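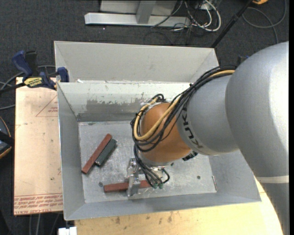 Sandent 632 Folding Garden Kneeler and Seat

Kneel on it one way up, turn it over and sit on it the other. The Sandent 632 has been doing both jobs since the days when our catalogue was stapled by hand, and the only thing we have changed this year is the foam, which used to be good and is now thicker.

The side rails double as handles, so you can push yourself upright with some dignity instead of hauling on the nearest rose. Sitting down, it takes up to 117 kg. Please don't stand on it to reach the plums. We sell a perfectly nice ladder.

What you get

Steel frame, powder coated in Stodesdale green (it looks black until you put it next to something black)
Closed-cell foam pad, wipe clean
One canvas tool pouch, which hooks on either side
Four rubber feet
A leaflet

Folded, it is 13 cm deep and will go behind a shed door, where it will fall on you in May. There is a hanging loop on the left rail for people who learn from this sort of thing.

Assembly

None to speak of. Open the legs until both catches click. If only one clicks, close it and start again, using less force than you feel like using. The pouch goes on last.

Looking after it

Hose the mud off the frame and let it dry before folding. The pad can live outside for a summer but mice are fond of it over winter. A drop of oil on the hinges once a year is plenty. Replacement pads and feet are listed under Spares, and they also fit the older Provosard kneeler, whatever the label on yours says.

Delivery and returns

Orders placed before 3 pm leave us the same day. You have 90 days to send it back, and we would rather you brushed it first. The frame is guaranteed for five years against everything except being reversed over.

From our customers

"Bought for my mother, who said she didn't need it and now won't lend it to me. The pouch is a bit shallow for a trowel." Dalva Magalhães

We have passed the trowel remark on. A deeper pouch, the Moura, is sold separately and holds a trowel, a hand fork and most of a sandwich.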